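Textbooks > Home and Textile Studies > Unit 2 > Chapter 5

Contents Previous Next Glossary Index

By Zoi Sarantis
August

Chapter 5: How Cloth Is Made, and Why It Behaves the Way It Does

When I was a student at the Drerholm evening school, our teacher would begin every Tuesday class by passing a bag of scraps around the room. We had to close our eyes, pull out a piece, and say what we could about it before we looked. I was terrible at it! I called a perfectly good piece of corduroy "a sort of carpet," and it took me a long time to live that down. But my fingers did learn, little by little, and I hope yours will too as you work through the next 15 pages – slowly, please, and with a few clothes from your own closet close at hand. 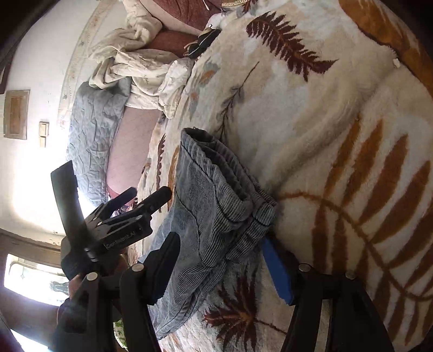 5.1 Woven, Knitted, and Piled

Most of the cloth in your home was made in one of two ways. In a woven fabric, one set of yarns runs the length of the cloth (the warp) and another set crosses it from side to side (the weft). In a knitted fabric, the yarn travels in loops, each one pulled through the loop before it, and that is why a T-shirt stretches so much more than a bedsheet.

Corduroy begins as a weave with extra yarns floating on its surface. Those floats are cut and brushed up into soft ridges, called wales, and a fine corduroy simply has more wales to the inch than a wide one. Fleece usually starts out as a knit, and its fuzz is raised by brushing.

Denim is a twill, and twill is worth a little of your patience. Each weft yarn passes under two or more warp yarns, and every row steps over by one, so that a slanting line climbs across the cloth.

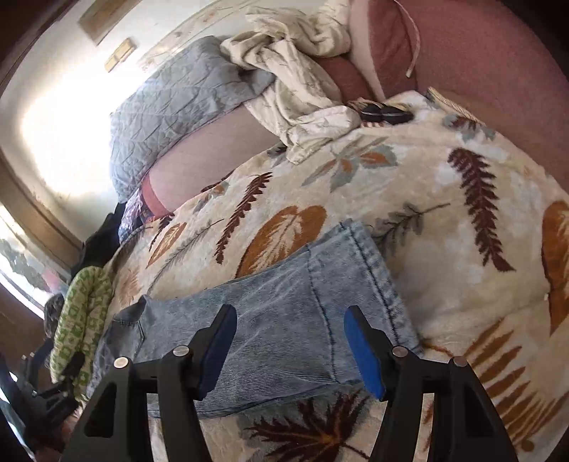 In classic denim only the warp is dyed, and the weft is left white or pale, so the inside of your jeans is lighter than the outside. Indigo also sits mostly near the surface of the yarn – a bit like paint on a fence – and it rubs away first wherever the cloth is folded or raised. Keep that in mind when we come to laundering in section 5.4, where I will ask you to wash a denim scrap and compare it with one you have set aside.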